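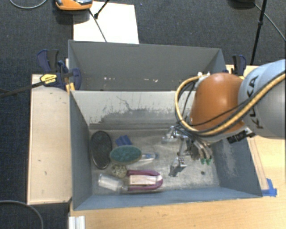 Gray sheet-metal bin with two compartments, on a light wooden table.

Gorkley opens returns center for repaired household goods in Sturgate

STURGATE, August – Gorkley, the seller of repaired and used household goods, has opened its new returns center in Sturgate. The center receives products that customers send back, checks them, and decides if they can be sold again, repaired, or used for parts. With the opening, the company brings under one roof the work which until now was divided between 2 smaller sites.

The building has 2174 square meters of floor space and was used before as a furniture warehouse. Gorkley has signed a lease for nine years. At the start, 54 people work at the center, and most of them moved from the earlier sites. The company kept their contracts and their years of service without change.

Customers will notice the new center mostly in the time they wait for their money. Until now, a returned product was first registered at one site and then transported to the other for inspection. The refund was paid only after the second step. From August, registration and inspection are done in the same building, and the refund is released as soon as the inspection is finished. The customer receives a message by e-mail at each step. The conditions for returning a product stay the same, and the return label can still be printed at home or collected at a pickup point.

"For many years we were explaining to customers why their kettle must travel so far before they get their money back," said Indrek Kalniņš, head of operations at Gorkley. "It was difficult to explain, and I think they were right to complain. I am very glad that we can now stop explaining and simply do it in one place."

The inspection area is organized by type of product. Small kitchen appliances, lamps, hand tools and textiles have each their own line, with staff trained for this type. Products which pass the inspection are cleaned, packed again and offered in the online shop with a grade that shows their condition. Products with a fault go to the repair room on the upper floor. If the repair would cost more than the product is worth, the usable parts are taken out and kept in stock, so that they can serve for later repairs.

For the planning of the new building, Gorkley worked together with Tsuji, an office for warehouse design. The office proposed to place the unloading doors on the north side, away from the nearby houses, and to keep deliveries between 7 a.m. and 6 p.m. The proposal was presented to the neighbors before the lease was signed, and several of their wishes were included, among them a lower fence along the footpath and less lighting in the yard at night.

The center also changes to a new stock program, Elano, which follows each returned product from the door to its final place. Store staff can see in Elano which spare parts are available and reserve them for a customer. The two earlier sites used separate lists, and parts were sometimes ordered although they were already on a shelf in the other building.

"Our colleagues in repair asked for this for a long time," Kalniņš said. "They know best which parts are missing, and now they can look for them without calling three people."

Gorkley plans to add a counter where residents of Sturgate can bring products in person. The opening hours of the counter will be announced on the company's website. Applications for open positions in inspection and repair are accepted through the same website.

About Gorkley
Gorkley buys, repairs and sells used household goods and handles returns for its own online shop. The company offers a warranty on all repaired products.

Press contact
Gorkley, Communications Department, Sturgate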